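Dec 16, 2021

# Visit report: Bestum textile printing works

## Purpose

The visit was arranged to look at the printing and finishing of furnishing cloth at the Bestum works, with a view to placing an order for table linen and light curtain fabric next year. The questions to be settled were print registration on wide cloth, colorfastness after repeated laundering, minimum order length, and the state of the effluent plant. The tour lasted the whole morning and followed the cloth through the building, from the gray room to packing. Prices were discussed afterward and are given in a separate note.

## Site

The works stands on the river side of the old mill yard. The main hall is a single-story brick building with a north-light roof. A second building, joined to the first by a covered passage, holds the steamer, the washing range and the stenters. The color kitchen is in a lean-to on the east wall. Loading is from the yard only, and trucks over a certain length have to reverse in from the road. Our carrier should be told this before the first collection.

## Preparation

Cloth arrives as loomstate cotton and cotton-linen union, mostly from Stimero, on large rolls. It is sewn end to end, singed, desized, scoured and bleached. The bleaching is a cold pad-batch process with peroxide. Batched rolls are wrapped in film and turned slowly overnight to keep the liquor from draining to one side. Uneven whiteness was a complaint with our previous supplier, so we asked to see the records. Whiteness is measured at both selvages and at the center of each roll, and the readings are kept on paper cards tied to the roll. The cards we saw were complete.

After bleaching, the cloth is mercerized if the order calls for it. The union cloth is left unmercerized. Absorbency is checked with a simple drop test at the end of the range.

## Printing

There are two printing lines. The older is a flat-screen machine used for short runs and for designs with a long repeat. The newer is a rotary-screen machine, which takes most of the work. Both print reactive dyes on cotton, and the flat-screen machine is also used for pigment.

The cloth is glued to a moving rubber blanket with a water-soluble adhesive. On the rotary line, screens are aligned by eye against a register mark in the selvage and then trimmed electronically. We watched a changeover between two colorways of the same design. Waste at startup was greater than we had been told in writing, and the works should be asked for a firm figure. Once the line was up to speed, the fit between outline and fill was good, with no visible drift at either edge.

Botanical designs make up the greater part of the current range. They are forgiving of small fitting errors, as the outlines are broken and the ground is left mostly unprinted. Stripes and checks are harder, and the works prefers not to print them on the union cloth, where weft bow shows up at once. The fern and blossom pattern is offered with an off-white ground only.
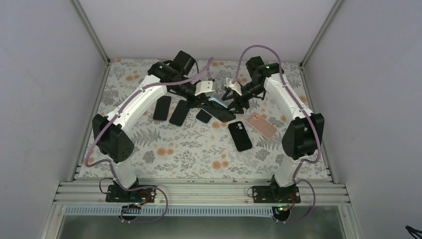
*Printed cloth with gray-green ferns and small orange-peach blossoms, laid flat.*

Color pastes are mixed by weight from stock thickenings. The dispensing unit handles the base colors, and small additions are made by hand. The muted greens are the most difficult shades to repeat from batch to batch, being built from three dyes that do not fix at the same rate. The works keeps a sealed standard for each shade and compares it under two light sources. We asked for our own cuttings of each standard, and these will be sent in January.

## Steaming and washing

Printed cloth is dried, then passed through a festoon steamer to fix the dye. The steamer was running during the visit, and the door seals at the delivery end were leaking. The shift leader was aware of this and had a replacement seal on order.

The washing range has cold, hot and soaping compartments, with counterflow of water between them. Thorough washing matters more than any other step for fastness on a white ground, where loose dye shows as a gray cast. A strip test is taken from the last compartment and pressed against white cotton under a hot iron. Several strips were pinned up beside the range, and none showed a mark.

## Finishing and inspection

The stenter sets the width and straightens the weft. A soft finish is standard. A stain-resistant finish is available for table linen, but it stiffens the hand, and we do not recommend it for anything that will be folded and stored. The sample book shows both side by side.

Inspection is done on lit frames at slow speed. Faults are marked with a colored thread in the selvage and deducted from the invoiced length. The works will cut out faults on request, though this produces short pieces. Rolls are packed on cardboard tubes in polyethylene.

## Orders and codes

The minimum run is 500 meters per colorway on the rotary line. The flat-screen machine has no fixed minimum, but a setup charge is added for each screen. The stock range is sold by the roll through the agent, Figueroa, who also holds the pattern books. The open stock list ran to 1,576 entries on the date of the visit, counting each colorway and width as its own entry. Many of these are remainders.

Laboratory testing is contracted out to Trusix. We were shown reports on wash and rub fastness for the stock range, but nothing on light fastness for the curtain weights. This is an open point.

## Effluent

Wash water goes to a balancing tank behind the second building, is corrected for pH and passes to the town sewer. Heat is recovered from the hottest compartment and used to warm the incoming supply. Spent print paste is collected in drums and removed by contractor. The drum store was tidy and bunded. The discharge permit was on display in the passage and in date.

## Points outstanding

- Written figure for startup waste on the rotary line.
- Light fastness reports for both curtain weights.
- Shade cuttings for all greens in the range.
- Shrinkage of the union cloth after five washes at the temperature on our care label.
- Confirmation that the steamer seal has been replaced.

A trial order of one design in two colorways, unmercerized, soft finish, is suggested once the shrinkage results are in. Delivery is quoted as eight weeks from approval of the strike-off.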